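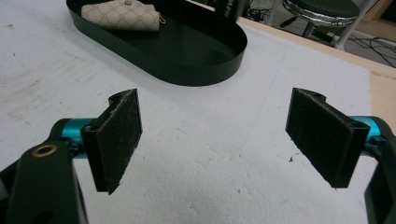
Last updated: October

Home | News | Products | Careers | Press contacts

Purkine brings tray-sorting automation to its Erville returns center, and the people on the benches stay put

I run the returns floor at Purkine in Erville, so when our press office asked who should write this one up, I put my hand up before they'd finished the sentence. My name is Oratile Jacobs, and I've spent a good part of my working life putting small things into trays. Wallets, key cases, coin purses, the lot!

Starting this October, a good share of that job goes to the new handling stations we developed with Šimek, the gripper maker from Weltitz. We have 2 of them running, and a crew of 97 people working alongside them on two shifts. Nobody on the crew is losing a job over this, and we put that in writing before the first station was switched on.

So what changes? Picking, mostly. A person on our floor used to lift, turn and set down as many as 2,414 items in a busy week, and your wrists know it by the end (mine still do). The stations now take the repeat lifting on small leather goods, and the people next to them check the stitching, test the snaps and decide whether a piece goes back on sale, off to repair or out to recycling. That's the part we were always rushing.

The stations learn from us, too. Crew members hold a gripper tool in their own hands and pick up items the way they normally would, and the recordings are used to train the machines. I've done a fair few of these sessions myself. It feels clumsy for the first hour — you keep wanting to use your thumb — and then you start getting picky about your angles.

"We had one way of picking up a soft pouch, and the folks in Erville had a dozen better ones," says Arnout Bosman, project lead at Šimek. "We changed our training plan after the first morning there."

Everyone who records sessions does it on paid time and gets a higher hourly rate for it. Each crew member also gets training in station care, so clearing a jam or swapping a finger pad doesn't mean waiting for an engineer to drive over from Weltitz.

Next up is our repair room, where about 275 items are waiting for a second look. Press visits to Erville can be booked through the Purkine press office, mornings only please, and wear closed shoes.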